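Vorside Guest House, Fedon Road
Self-inspection checklist with comments, walked 03/11/2002

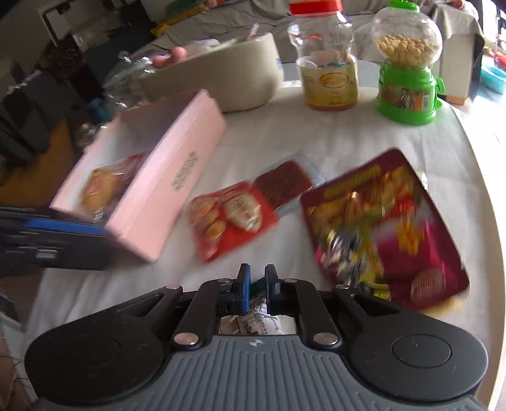
## Who did it and how to read it

Walked by Linnea Lindholm, with Kanokwan Siriwan for the kitchen and the laundry. Started at the front door and worked upwards, then down the back stairs and out to the yard.

OK = no action. ACT = something to be done, see comment. N/S = not seen on the day.

Items marked with a star were also ACT on the last sheet, in March.

## 1. Entrance and hall

- Front door opens fully from inside without a key: **OK**
- Door closer: **ACT.** Slams in the last few inches. Needs the screw turning a quarter at a time. Guest in room 3 has mentioned it twice.
- Mat well: **OK.** Mat sits flush now the new one has been trimmed.
- Hall lighting: **OK**
- Fire action notice by the desk: **ACT.** Still gives the old assembly point by the coal store. The assembly point has been the car park gate since the extension. Reprint and change the copies in the bedrooms as well.
- Guest register kept at the desk and up to date: **OK.** The register must go out with whoever leaves last if the alarm sounds. Night cover knew this when asked.

## 2. Breakfast room

- Tables and chairs sound: **ACT.** One chair by the window has a loose back rail. Taken out and put in the store with a label on. Glue or throw away, but it does not come back in as it is.
- Tablecloths clear of the floor: **OK.** Two of the long cloths from Granström were trailing in March and have been hemmed.
- Toaster and urn flexes: **OK.** Both routed along the back of the sideboard. Keep them there when the sideboard is moved for cleaning.
- Urn tap: **ACT.** Drips. There is a tray under it but the tray fills by mid-morning and then the floor is wet. Order a tap washer.
- Free passage to the side exit: **ACT\*.** High chairs stacked in front of the door again. They were moved at the time of the inspection. They live under the back stairs lobby shelf, see also section 6.
- Fireplace: **OK.** Not used. Board fitted.

## 3. Kitchen

- Gas shut-off reachable and labelled: **OK**
- Extractor filters: **ACT.** Greasy on the cooker side. Kanokwan will put them through the dishwasher on Tuesday and we agreed this should be fortnightly over the winter. Add to the kitchen rota.
- Fire blanket: **OK.** Hung on the wall by the door, tabs hanging free.
- Extinguishers: **OK.** Service labels in date. Pins and seals in place on both.
- Fridge 1: **OK**
- Fridge 2: **ACT.** Reading 8 degrees at the time of the walk. Door seal has come away at the lower hinge corner. Dairy moved to fridge 1 and fridge 2 to be used for drinks only until the seal is done. Wetero supplied it and should have the part, the paperwork is in the green folder.
- Freezer: **OK.** Reading minus 18.
- Knives stored in the rack: **OK**
- First aid box: **ACT.** No blue plasters left, no finger dressings. Everything else present. The person who uses the last of something should write it on the card inside the lid. The card was blank.
- Floor: **OK.** One cracked tile under the sink, no lip, clean. Look at it again next time.
- Cleaning chemicals away from food: **OK.** Spray bottle without a label found on the sill. Emptied and thrown out. We don't decant into unmarked bottles.

## 4. Bedrooms

There are 14 bedrooms. All were seen except 11, which was occupied and had the sign out.

- Door closes onto the latch by itself: **ACT** for rooms 2 and 9. Room 2 catches on the carpet, room 9 has a weak closer. All others OK.
- Intumescent strips: **OK.** Painted over in room 6, at the top edge only. To be replaced when that door is next off.
- Smoke detectors: **OK.** All sounded on test. Room 4 had a shower cap over the detector. Removed, and the guest spoken to politely.
- Window restrictors, first and second floors: **ACT\*.** Room 8 restrictor is missing a screw. It was missing one in March too. It holds, but I would not want to lean on it. Room not to be let to families until done.
- Kettle, flex and plug: **ACT.** Kettle in room 10 has a split in the outer sheath near the base. Taken away, spare put in.
- Bedside lamps: **OK.** One bulb over the rated size in room 5, changed.
- Bath mats and grab rails: **OK.** Rail in room 1 checked by pulling hard on it.
- Shower heads: **OK.** Descaled last month according to the rota, and they look it.
- Hot water at the basin: **OK.** Room 14 at the far end takes a long time to come through. Run it weekly when the room is empty and sign the sheet. The sheet has gaps in it.
- Room 11: **N/S.** To be done at changeover.

## 5. Landings and main stairs

- Stair carpet: **ACT.** Nosing lifting on the fourth stair below the second-floor landing. This is the item I would put first on the whole sheet. Taped down for tonight, fitter to be rung in the morning.
- Handrail: **OK.** Firm the whole way.
- Emergency lights: **ACT.** First-floor landing unit went out after a few minutes on test. Battery, most likely. Others all stayed lit.
- Fire doors not wedged: **ACT\*.** Wedge in the second-floor door. I have taken it away, as I did last time. If the linen trolley is the reason, the answer is a proper hold-open device wired to the alarm, and we should get a price.
- Linen cupboard: **OK.** Nothing stacked against the light fitting.

## 6. Back stairs and laundry

- Back stairs clear: **ACT.** Two boxes of brochures and a rolled rug on the half landing. Moved to the office.
- Lobby shelf: **OK.** Room under it for the high chairs, so please use it.
- Tumble dryer lint filter: **OK.** Clean. Kanokwan does it after every load.
- Dryer vent hose: **ACT.** Kinked behind the machine. Pulled straight but it will go back as soon as somebody pushes the dryer in. Needs a shorter hose.
- Iron and board: **OK**
- Detergent lids on and off the floor: **OK**

## 7. Yard and car park

- Outside steps: **ACT.** Moss on the lower two. Scrub and put grit down before the frosts. The grit bin is empty.
- Yard light sensor: **OK.** Comes on at dusk, checked on the way out.
- Bins away from the building: **ACT.** The paper bin had been wheeled up to the kitchen window. Moved back to the fence.
- Assembly point sign: **OK.** Ivy cut back from it.
- Oil tank: **OK.** No smell, no staining on the slab.

## 8. Records

- Weekly alarm test: **ACT.** Two weeks not signed in October. Kanokwan thinks the tests were done but not written down. If it isn't written down we have to count it as not done.
- Fire drill: **OK.** Night staff still to take part in one.
- Portable appliance list: **ACT.** The replacement kettle and the new hairdryers are not on it.
- Accident book: **OK.** One entry since the last sheet, a burn from the toaster, followed up.

## Do first

1. Stair nosing, second floor.
2. Window restrictor, room 8.
3. Emergency light, first-floor landing.
4. Fridge 2 seal.
5. Closers on rooms 2 and 9.
6. Fire action notices.

Everything else by the end of the month. Cross items off on the office copy and put your initials beside them.

L. Lindholm

Added later: room 11 seen at changeover. Detector, door and window OK. Plug on the television has a cracked cover, changed same day.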